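Gallery: Steamed Buns at the Hapeta Food Room

Shares 15 | Comments 3

The Hapeta Food Room presents its August gallery on the subject of steamed buns. The programme is intended for residents who wish to cook simple dishes at home with a small amount of equipment, and the gallery accompanies the printed notes available at the front desk.

Plain white buns were chosen for this month at the suggestion of Afroza Mondal, who leads the cookery programme. The dough needs few ingredients and can be prepared the evening before. The notes give quantities for a batch made with 500 grams of flour, and a household without a large steamer may cook the batch in several rounds.

An electric steamer pot is suitable for the purpose. The water should be brought to a steady boil before the basket is put in place, and the buns should be set well apart, as they swell during cooking. Small buns are ready after 15 minutes. The heat should then be turned off and the lid left on for a short while – lifting it too soon may cause the surface to wrinkle.

When the lid is taken off, it should be tilted away from the face and laid on a flat surface within reach. A large plate placed beside the steamer shortens the distance each bun has to travel. Buns should be lifted one at a time and held gently, for the skin marks easily while it is soft.

Nattawut Yimyam has revised the section on fillings, and the new text covers red bean, minced pork and a mushroom filling without meat. Filled buns require longer in the steamer than plain ones, and the timings are set out in a separate table.

Electric steamer with cream-coloured side handles, and white buns in its steel basket. The round plate is to the right and the glass lid to the left.
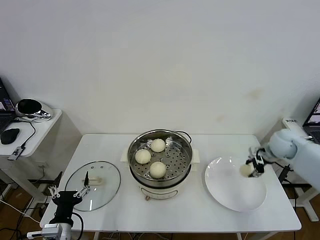
Any buns not eaten on the day may be cooled, wrapped and kept in the freezer. They can be returned to the steamer without thawing, although a few extra minutes should be allowed. Reheating in a dry oven is not advised. Enquiries about the printed notes should be addressed to Hnat Kushnir at the front desk.

Recent galleries
Rice Cookers and Their Care
Preserving Jars: The Drinent Collection
Noodles by Hand, with Nattawut Kamolrat
Tea Trays and Small Plates
The Food Room Refitted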